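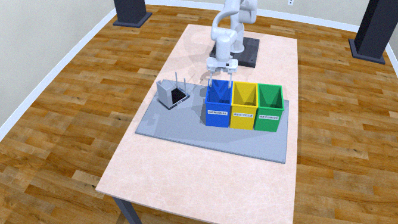

Notebook, reader reviews page — 22/01/2024

Started the morning with the review inbox for the travel book. It has been open since October and I was the only one reading it, so now I write down how I do it, in case Lutfa or Clem must take over when I am away.

The inbox had 586 messages. Most of them are not reviews. Many are people asking where to buy the book, some are from people who want us to read their own book, and one long message is about a lost suitcase and is sent, I think, to the wrong company. I moved all of these to the folder "Other" and did not delete anything. What stayed is 100 messages that say something about the book.

Reading

I read the short ones first. A short review is often only "great book, loved it," and we have many of this kind already. Hicham thinks we should publish them all, because the person took the time to write. I understand him, but the page becomes very heavy and visitors stop after the first screen. For now I keep them in a second list and we can decide together.

The best ones tell us where the person was when they read it. One reader finished the Grelasora chapter on a night ferry and had to borrow a flashlight from a stranger. Another reader says the chapter about the border town is too long and that she skipped it two times, then came back to it at home and liked it. I want to publish this one complete, also the part where she complains.

There are five negative reviews. Three of them say the same thing: the maps are too small. They are right. I checked in my own copy and I cannot read the names of the villages without my glasses. I sent a note to Octavio, who made the layout, and he answered that the maps were drawn for a bigger page and reduced later. He will look if the files still exist.

Editing

My rule until today was to correct spelling and leave everything else. This works badly when the review is translated. Tahsin showed me one where I had "corrected" a word and it changed the meaning — the reader wrote that the author is "patient" with people and I made it "a patient." Put back now. New rule: if I am not sure, I write to the reader and wait.

Also, cut only at the end of a sentence, and show the cut with three dots in brackets. Clem found two old reviews on the page where the dots are in the middle of a word. I think the web form in Zelon did this by itself, it seems to have a limit on length, but I did not find the setting. To ask Trideo when they do the next update.

Names

Some people sign with full name and town, some with only a letter. We never asked what they want us to show. I wrote a small sentence for the form: "Please tell us how you would like your name to appear." Lutfa made it shorter, which is better: "How should we sign your review?"

For the old messages without an answer I use the first name only.

Still open

- The Sarkar bookshop wants to print a few reviews on a card for the counter. We need permission from each reader. I have not written to them yet.
- Star ratings: Hicham yes, me no. Clem has no opinion.
- The ferry review goes first on the page, if the reader agrees.
- Someone sent a review in verse. It is long and I did not reach the end. Tahsin has it now.

Last updated: L. Ranasinghe, form sentence changed

Recent entries
Moving the old guestbook to the new page
Questions from readers about the second edition
Captions for the ferry chapter
Notes from the call with Trideo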